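Programme Kekiddale — comportement des revêtements muraux collés en logement ancien
Rapport d'avancement intermédiaire remis à la Fondation Grarklow, 29 janvier 2026 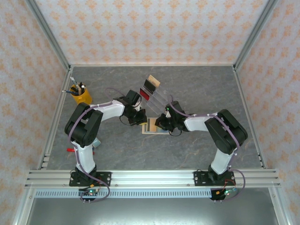 Le programme porte sur la tenue des papiers peints et des intissés dans des logements construits avant l'isolation systématique des façades, avec une question principale : à quelles conditions d'humidité du support une colle cellulosique reste-t-elle préférable à une colle renforcée. La convention distingue trois lots (diagnostic des supports, essais d'adhérence, suivi en logement occupé) et prévoit un rapport intermédiaire au terme du deuxième lot. Le choix des décors n'entrait pas dans le périmètre initial. Il y a été ajouté parce qu'un dessin à petits motifs répétés, comme le damassé floral orange sur fond beige pâle des trois parois tapissées, rend la lecture des raccords plus exigeante qu'un uni, et que les locataires se prononcent d'abord sur ce point. L'annexe B précise la grille de lecture retenue.

1. État général

Le lot 1 est clos. Le lot 2 est achevé pour la partie adhérence et en cours pour la partie vieillissement. Le lot 3 a démarré avec retard, dans les conditions exposées au point 4. Aucun objectif contractuel n'est abandonné ; un livrable change de date.

Le parc suivi compte 129 logements répartis sur deux ensembles de la résidence Kekiddale. Les bâtiments nord ont des refends en brique enduits au plâtre, les bâtiments sud des cloisons en carreaux de plâtre montées lors d'une rénovation antérieure. Cette différence de support était connue. Son effet sur la vitesse de séchage des colles avait en revanche été sous-estimé au moment de la rédaction du protocole, et la comparaison entre bâtiments est désormais traitée séparément dans tous les tableaux.

2. Lot 1 : diagnostic des supports

Les relevés ont été conduits par Čestmír Jireš avec un humidimètre capacitif, complété par des prélèvements pesés au laboratoire lorsque la lecture dépassait le seuil d'alerte. La base compte 1166 points de mesure validés. Les points pris à proximité immédiate d'une canalisation encastrée ont été retirés, l'appareil y donnant des valeurs non interprétables.

Trois familles de désordres ont été distinguées. La première, la condensation de surface en angle de façade, est la plus fréquente dans les bâtiments nord et se concentre dans les chambres. La deuxième correspond à des remontées localisées en pied de mur, limitées au rez-de-chaussée. La troisième regroupe les anciens dégâts des eaux, pour lesquels le support est revenu à un taux normal mais présente des sels en surface. Cette dernière famille pose la difficulté la plus sérieuse pour le collage : le mur est jugé apte par l'appareil alors que la couche superficielle farine au brossage.

Un essai simple au ruban adhésif a donc été ajouté au protocole. Il est appliqué après brossage à sec, sur trois emplacements par paroi, et noté de zéro à trois. La corrélation avec l'adhérence mesurée au lot 2 est satisfaisante sur plâtre, faible sur brique enduite. Nous recommandons de conserver l'essai comme critère d'exclusion et de ne pas l'utiliser pour classer les supports entre eux.

La présence de couches anciennes a constitué l'autre enseignement du diagnostic. Dans les bâtiments nord, le décollage à l'eau a fait apparaître des peintures à la colle recouvertes sans lessivage préalable. Ces peintures se réhumidifient au contact de l'encollage et se détachent avec le lé pendant le séchage. Une fiche de reconnaissance a été rédigée à l'usage des entreprises : frottement à l'éponge humide, observation du transfert, décision. Elle tient sur une page et figure en annexe A.

3. Lot 2 : essais d'adhérence et de vieillissement

3.1 Matériaux

Deux colles ont été comparées : une cellulosique courante, préparée au dosage du fabricant, et la colle renforcée Flanska, livrée prête à l'emploi par la société Benjelloun. Les supports papier sont au nombre de trois, soit un papier simple, un duplex et un intissé. Les lés proviennent d'un même bain pour chaque référence. Un changement de bain intervenu sur le duplex en juillet a conduit à écarter la série correspondante et à la refaire, ce qui explique une partie du décalage sur le vieillissement.

3.2 Adhérence initiale

Les essais de pelage ont été réalisés sur 47 éprouvettes. À support sec, l'écart entre les deux colles est inférieur à la dispersion de la mesure pour l'intissé et pour le papier simple. Il devient net pour le duplex, en faveur de la colle renforcée. À support humide, la colle cellulosique conserve une adhérence utile sur plâtre mais son temps de prise s'allonge au point de permettre un glissement du lé sous son propre poids. Sur brique enduite, aucun glissement n'a été relevé, l'enduit absorbant l'excès d'eau.

Le mode de rupture mérite une remarque. Avec la colle cellulosique, la rupture se produit dans le film de colle et le support reste intact. Avec la colle renforcée, elle se produit dans la couche superficielle du plâtre dans une partie des cas, et la dépose future exigera un ratissage. Pour un bailleur qui renouvelle les décors à chaque relocation, ce coût différé doit entrer dans la comparaison. Le calcul sera présenté au rapport final, une fois les temps de dépose mesurés.

3.3 Raccords et retrait

Le retrait au séchage a été mesuré par relevé de l'ouverture des joints à la jauge d'épaisseur. Le papier simple s'ouvre davantage que les deux autres, résultat attendu. L'intissé reste stable. Le respect du temps de détrempe influe plus fortement que le choix de la colle : un lé posé trop tôt poursuit son expansion au mur, puis se rétracte en tirant sur le joint. Les consignes remises aux poseurs mentionnent désormais une durée minimale pour chaque référence et imposent la même durée à tous les lés d'une paroi.

3.4 Vieillissement

Les cycles d'humidification et de séchage ont repris après remplacement de la sonde de l'enceinte climatique, dont la dérive avait été détectée lors de l'étalonnage. Les cycles antérieurs à la dernière vérification conforme sont conservés, les suivants ont été annulés. Le jaunissement n'est pas évalué à ce stade — le colorimètre prévu au budget n'a pas été livré et un appareil de prêt est attendu.

4. Lot 3 : suivi en logement occupé

Jurgita Mägi assure la coordination avec les occupants et les entreprises de pose. À la date du présent rapport, 37 logements ont reçu un revêtement et font l'objet d'un suivi. Le retard tient à l'ordre des travaux : le remplacement des bouches d'extraction, à la charge du gestionnaire, devait précéder la pose, et la livraison des bouches des bâtiments sud a été fractionnée. Nous avons préféré différer la pose dans ces bâtiments afin de ne pas mélanger, dans les mêmes séries, des logements ventilés et non ventilés.

Les premières visites de contrôle portent sur quatre points : décollement en lisière, cloquage, ouverture des joints, traces de moisissure. Les décollements relevés se situent en angle de façade et au droit des retours de fenêtre. Le cloquage est rare et associé, dans les cas examinés, à une peinture ancienne non identifiée avant la pose. Aucune moisissure n'a été relevée sous les lés soulevés pour contrôle. La durée d'observation est trop courte pour en tirer une conclusion, et ce constat ne doit pas être repris isolément dans une communication de la Fondation.

Les refus d'accès ont été limités. Les occupants demandent surtout à être prévenus plus tôt et à ne pas déplacer deux fois les meubles. Le calendrier des visites a été aligné sur celui de l'entretien des chaudières, ce qui réduit le nombre de passages. Deux ménages ont repeint leur revêtement après la pose ; leurs logements sortent du suivi et restent dans la base avec une mention.

5. Budget et moyens

Les dépenses du lot 1 sont conformes à la prévision. Celles du lot 2 la dépassent sur les consommables, en raison de la série refaite, et restent en dessous sur les analyses externes. Nous demandons l'autorisation de compenser entre ces deux lignes, sans modification du montant total. Les crédits du lot 3 sont faiblement consommés à ce jour, la pose dans les bâtiments sud n'ayant pas été facturée.

Le temps de poseur avait été estimé sur la base de pièces vides. En logement occupé, la protection des sols et le déplacement du mobilier représentent une part notable de l'intervention. La ligne sera réévaluée après les premières poses en bâtiment sud, sur relevé d'heures.

6. Points soumis à décision

Report du livrable 3.2 (synthèse du suivi) à la fin de la prochaine période de chauffe, afin de disposer d'un cycle saisonnier complet dans les bâtiments sud.

Compensation entre lignes du lot 2, décrite au point 5.

Diffusion anticipée de la fiche de reconnaissance des peintures à la colle auprès des entreprises du gestionnaire, sans attendre le rapport final.

Maintien du duplex dans le programme. Son coût d'essai est supérieur à celui des deux autres références, mais c'est sur ce support que l'écart entre colles est mesurable.

7. Travaux de la période suivante

Achèvement des cycles de vieillissement, mesure des temps de dépose sur panneaux témoins, pose dans les bâtiments sud dès réception du procès-verbal de ventilation, deuxième série de visites dans les bâtiments nord. Les données brutes du lot 1 seront transmises à la Fondation au format tableur, avec le dictionnaire des variables et la liste des points écartés.

Annexes : A — fiche de reconnaissance des fonds ; B — grille de lecture des raccords ; C — tableaux d'adhérence par support ; D — état des dépenses par lot.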